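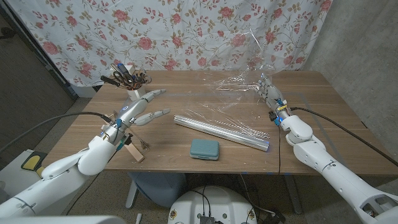
Rosalie Grabner thought we should have picked a different subject altogether. Repair cafés are a good thing, she wrote on our first draft, and a report that sets out to pick holes in them had better have decent evidence. We took that seriously, and some of what follows is softer than it was in April. The main point has stayed.

Background

The Ziltgate repair café opens one evening a week in the old Oberholzer shop. People bring in a broken kettle, lamp or radio and sit with someone who tries to mend it. Entry is free and there is a tin for donations. The leaflet by the door claims that 2,000 items have been "saved from landfill". We wanted to know what that number means and whether it stands up.

What we did

We went along on a Tuesday, read the log book for the past year and sent a short form to everyone who had left an email address. We had hoped for 400 replies and got 30. That is a poor return and we don't pretend otherwise. People who had a good evening are probably more likely to answer, so if anything our results should flatter the café.

What the log book shows

An item is written down when it comes through the door. There is a column for the result, but it is often blank, or it says "advice given" or "needs part". As far as we could tell, the leaflet counts every line. A toaster that went home still broken is in the total. So is a hairdryer that came in three times, which appears as three items.

We asked whether anyone follows up on the "needs part" entries. They don't. One helper told us most people mean to order the part and then forget, which matches what we would do ourselves.

What people told us

Of the 30 who replied, 15 said their item was still working. The rest were split between those whose item was never fixed, those where it had failed again, and a few who couldn't remember what they had taken in. Several had bought a new one anyway and kept the mended one as a spare. It is hard to see what has been saved in that case, apart from a bit of cupboard space being used up.

The Saven study, which the café quotes on its noticeboard, gives a much higher success rate. It relied on forms filled in before people left the building, so it can't say anything about what happened at home.

Is any of this fair?

Partly. Nearly everyone who replied enjoyed going, and two said they had since changed a fuse on their own. The leaflet doesn't mention any of that, which seems a missed chance. The Stendier grant is paid on items logged, so there is little reason to start counting more strictly.

Limits

One café, one visit, few replies. We did not weigh anything, so we can't put a figure on waste. We would want to see the result column filled in properly for a full year before anyone repeats the landfill claim, including us.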